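Saturday at the Fustholm worktop open day

I'd been threatening to go to one of these for ages, and my sister finally got sick of hearing about my kitchen and signed us both up. So there we were at 9:30 on a Saturday in February, in a parking lot that was mostly slush, looking for the door of the Fustholm workshop. (It's around the side, past the loading dock. Follow the smell of coffee.)

Fustholm makes counters, tabletops and the odd reception desk, and once a year they open the whole shop up so regular people can wander around and bother the staff with questions. Our group was 11 people, a mix of couples in the middle of remodels and a few folks who I think just really like factories. I'm a bit of both.

Our guide was Dalia El-Sayed, who runs the finishing side and talks faster than I do, which takes some effort. She started us off in the storage hall, where the big sheets stand on edge in racks. One of them had a tag on it saying 770, and a man in our group asked if that was the price, and everybody laughed a little too nervously. It was the rack number. The price came later! For a kitchen like mine, with a plain island and no fancy cutouts, the sample quote on the wall was $3,957 installed, and I had to go stand near the pastries for a minute.

From there we went into the cutting room, which is loud even with the ear protection they hand out. You watch from behind a window. Zakhar Boiko was at the saw that morning and he gave us a wave and then ignored us completely, as he should. I could have stayed there all day. My sister lasted one cut and went to look for the restroom.

The part I had really come for was the fitting area, because my whole problem at home is a joint. Our old counter has a line between two pieces that has been catching crumbs and dishwater for years, and I've scrubbed it with a toothbrush more times than I'd like to say. Dalia told us joints are most of what people call her about. Anything longer than one sheet is going to have one somewhere, and what you get to decide is where it goes and how much you'll notice it. 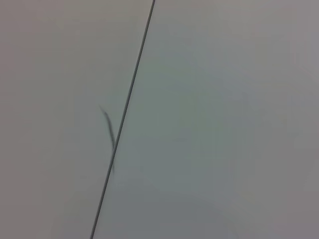

She had us close our eyes and run a fingertip over a few of the practice joints on the bench, then guess which ones had been sanded a second time. I got them all wrong, but I still loved it. The color thing was a surprise to me too. Two grays can look like twins in the showroom, and then you put them side by side under a different lamp and one goes warm and the other goes kind of green. Dalia's advice was to take both samples home and leave them next to each other on the counter for a few days, and look at them at breakfast and again after dark. I have three of them lined up by my toaster right now and I've changed my mind twice.

Somebody asked about matte versus glossy, and that got a real debate going. Matte hides fingerprints better than I expected. It does not hide hair. I have a shedding dog, so this was of personal interest, and Simin Tehrani from the showroom (very patient woman, also a dog owner) told me to just keep a damp cloth by the sink and stop worrying about it.

Lunch was soup and flatbread from Heydari, the place across the street, and it was so good that we went back over afterward to buy more of the bread. Go early if you do this, because the line was out the door by 12:30.

After lunch you could sign up for a short sanding session, where they give you a scrap, a block and a lot of encouragement. Mine came out wavy. My sister's came out perfect, and she doesn't even want a new kitchen! She's using it as a cheese board now.

A few practical things if you're thinking of going next year. Wear closed shoes, they will turn you away from the cutting room in anything else. Bring your measurements, even rough ones on the back of an envelope, since the quote desk gets to you quicker that way. The upstairs part is stairs only, so ask at the front and they'll bring the sample trays down to you. Parking is free but the row closest to the building belongs to the tile place next door, and they do put notes on windshields. I have one on my fridge.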